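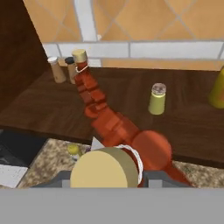
Caoimhe Daly reckons the planner is fine and the trouble sits in perception, with two red bottles of the same type merging into one mask whenever they overlap from the wrist view. She asked for the mask logs before anyone touches the cost terms again.

28th November. Wrist view, kitchen set, Vurkach planner, Drarkum segmenter.

Pulled the logs. 139 episodes with a held bottle, 14 where the held object and a standing one share an instance ID. In 12 of those the collision check then removes both from the world model, as it strips whatever carries the ID of the grasped item. So the arm plans straight through the second bottle. Caoimhe is right about the cause, though the planner should not accept a grasped object that doubles in size between two updates.

Changes made:
– grasped mask now carried over from the pre-grasp step and moved with the gripper pose
– any new region joined to it gets its own ID until depth says otherwise
– limit on volume growth per update, set by hand, needs a proper value

Reran the unit tests, all pass. Full batch of 1000 seeds queued on Vundar overnight. Expect slower updates on cluttered counters, nearly double on my machine.

Also checked two bottles lying side by side with the gripper open. Different colours, so the segmenter has an easier time, but the approach angles are tight and the sampler wastes most of its tries. 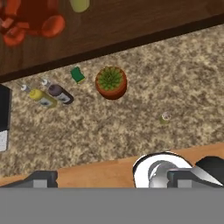
Wrist view, yellow and dark bottles on the granite, fingers at the front edge.

Still open: transparent glass depth. Adom to send his filter settings. Do not merge the branch before the batch is read.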